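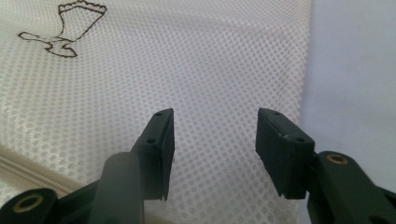 Green fingers, rubber pads, mesh fabric with a zipper.

About Borar

Borar tests robot grippers and the services sold around them, then writes up what we find for the small shops and school labs that have to pay for them. We started because one of us signed for a gripper kit on the strength of a two-minute sales video and spent most of December trying to get it to pick up a sock.

We don't sell hardware. We take no commission from anyone who does. If a maker lends us a kit, the review says so at the top and the kit goes back.

What we look at

Mostly hand-held grippers and the finger sets that fit them. Sales sheets love a rigid box on a clean bench, and nearly anything can grab a rigid box. We would sooner see mesh, zippers and thin cloth that folds when you look at it sideways. Every kit gets 600 grasps on our fabric set before we write a word, and we publish the misses along with the hits.

Rubber pads get extra attention. They are cheap to make and often dear to replace, and a pad held on by screws at least gives you a chance of changing it yourself. Bushings and linkages come next. "Maintenance free" is a phrase we read as "we haven't checked".

On trial now

The Novine finger set, with the Droltulside setup service that is offered alongside it. The service is quoted at 14 days from order to a working bench. We have our doubts – the quote leaves out calibration, and we've asked twice what "working" means. The full write-up will appear when the grasps are done, whatever the answer is.

The Isaksson kit is on hold until we get a spare parts price in writing.

Using our reviews

Schools can reprint up to 10 pages for class use at no charge. Makers can't quote us in ads without showing the whole paragraph. We added that rule after seeing "surprisingly good" lifted out of a sentence about the packing foam.

Page last updated 8/12/18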